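Mellton bench, two-arm cell
Saturday, May 15, 2021

Carrying on from the April notes. Quiet building today, so I had both arms to myself and could leave the bench as it was between runs. The question is still whether we keep the Varma fingers (serrated inner edge, cutout in the lower half) or move to the Jilach set before the Prerkedberg visit. Costel Dumitrescu wants an answer in writing and wants it based on the small hard items, where most of the complaints come from.

Setup unchanged from last time except for the closing force limit, which I dropped by one step on both sides. Controller firmware is the same. Loop rate on the gripper bus left at 1000 Hz. I re-zeroed both grippers before starting: close fully, wait 2 s, store, open, close again, compare. The left one came back to the same count. The right one did not on the first attempt and did on the second. Writing that down because it also happened in April and I forgot to note it then.

Fully closed reading on the left: 3696 counts. That is the number to type into the config if someone reloads the defaults, which has happened before.

Order of work was pick from the yellow bin, hold, transfer, place. I did the slow version first with the speed override low, then the normal one. Notes on the fingers as I went:

Closing on flat faces is fine with the Varma set. The ridges give enough bite that I can stay at the lower force limit without slip during the lift. On the rounded corners it is less good. If the approach is off by a little, only one row of ridges touches and the item rotates when the arm accelerates. It does not drop, but the place pose is then wrong and the planner does not know about it.

Approach angle matters more than force. I had assumed the opposite and spent a good part of the morning on force before trying the angle. With the wrist tilted so that the fingers come in along the long side of the item, rotation is much smaller. Straight down is the worst case.

Finger wear is cosmetic as far as I can tell. Scratches along the edges and faces, no chips found by fingernail on the ridges. I would not replace them for that.

The two wrists can get very close over the bin and the collision model is too generous there. It treats each gripper as a box, and the box includes the empty space between the open jaws. So it refuses poses that are fine, and we worked around that with a manual exception, and now it accepts poses I would call marginal. Proper fix is a mesh for the open state and a second one for the closed state. Costel has the CAD from the supplier, but in an old revision with the wrong bracket. 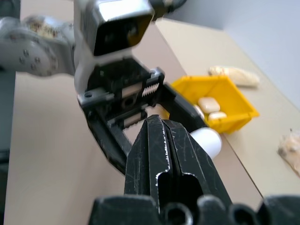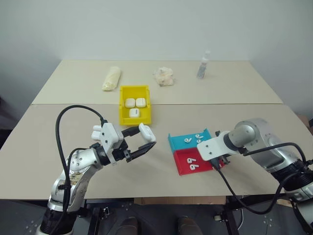 Cable routing needs another look before anybody raises the speed override. The loop on the left side has plenty of slack, which is good for wrist rotation, but at full extension I want to be sure it cannot catch on the other arm. Add a clip midway along the forearm and check that the bend radius at the connector is still acceptable. Same clip on the right, where the slack runs low. I did not do either today - the clips we have are one size too small.

Wrist camera: focus is fixed and set for the far end of the working distance. The gripper base comes out soft and the fingers are usable. For finger wear checks I would like a closer focus, but then the bin edge goes soft and the edge detector gets worse. Left as is. Exposure locked manually after I saw the auto setting pump when the other wrist came near. White items on the light tabletop are hard for the segmenter in any case. Inside the yellow bin it does well, which is an argument for always picking from a colored tray and never from the bare table.

Jilach fingers: mounted them on the left for the last block only. Softer pad, no ridges. First impression is that rotation on rounded corners is lower at the same force, and that release is slower, with the item staying on one pad for a moment after opening. With a short dwell after opening it places cleanly. Without the dwell it drags. The pads also pick up dust and I had to wipe them twice. I did 14 cycles, which is too few to say anything about the pads over time, and the bolt pattern needed the adapter plate, so the tool center point was off until I re-taught it. Ignore any log from before the re-teach.

Provisional view, for Costel: keep Varma as the default, change the approach to the tilted one, and put the dwell in as a parameter so that it is there if we switch. The Jilach set gets a full day with the adapter measured properly. I would rather show Prerkedberg one finger type that we understand.

To do
- Clips, next size up, for both forearms
- Get the current CAD revision with the right bracket, build open and closed meshes, remove the manual exception
- Right gripper zeroing: log ten closes in a row from cold and see if the first is always the odd one
- Measure the adapter plate, write the offset on it in marker
- Dwell parameter in the place routine, default zero
- Colored tray for every pick source
- Put the torque driver back in the Mellton drawer, the other one reads high

Left gripper refitted with the Varma fingers before I shut down. Closed count checked again after refitting, same as this morning. Force limit still at the lower step on both.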